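Über uns

Die Schreinerei Rundine baut Tische, Bänke und Einbaumöbel für Wohnungen, Praxen und kleine Läden. Gegründet wurde der Betrieb von Duyên Huỳnh und Khôi Nghiêm, die sich in der Meisterschule kennengelernt haben. Heute sind wir 6 Leute, davon zwei in Ausbildung.

Unsere Werkstatt liegt im früheren Lagerhaus der Spedition Vostano und hat 700 Quadratmeter. Im Erdgeschoss stehen die Maschinen, im Obergeschoss sind Büro, Oberflächenraum und der Besprechungsbereich.

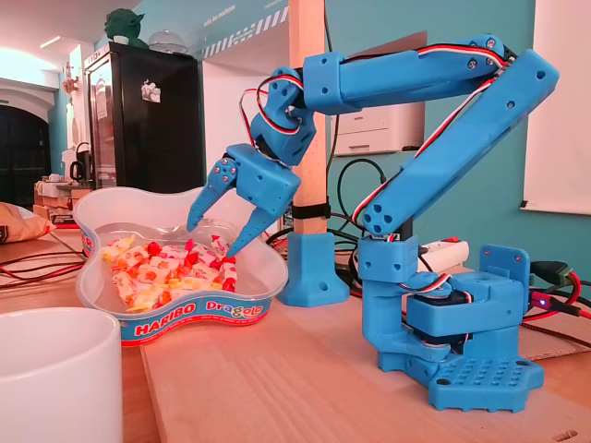
Helle Tischplatte aus Holz, darauf die Dose mit Süßigkeiten

Wir arbeiten überwiegend mit Esche, Eiche und Kiefer aus Sägewerken der Region. Das Holz lagert bei uns mindestens ein halbes Jahr, bevor es verarbeitet wird. Oberflächen werden geölt oder geseift, auf Wunsch auch lackiert.

Neben Einzelstücken fertigen wir zwei eigene Serien: den Ausziehtisch Cao und das Regalsystem Bistent. Beide werden nach Maß gebaut, die Lieferzeit liegt meist bei acht Wochen. Auf Gestelle und Beschläge geben wir 5 Jahre Garantie.

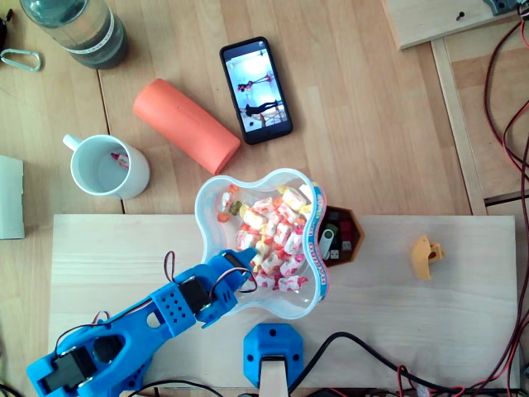

Haribo auf hellem Kiefernholz

Beratungen führt Duyên Huỳnh, für Aufmaß und Montage ist Khôi Nghiêm zuständig. Termine bitte vorab telefonisch oder per E-Mail vereinbaren. Im November nehmen wir keine Aufträge mehr für das laufende Jahr an. Ausbildungsplätze vergeben wir jeweils zum Spätsommer, ein Praktikum ist vorher erwünscht.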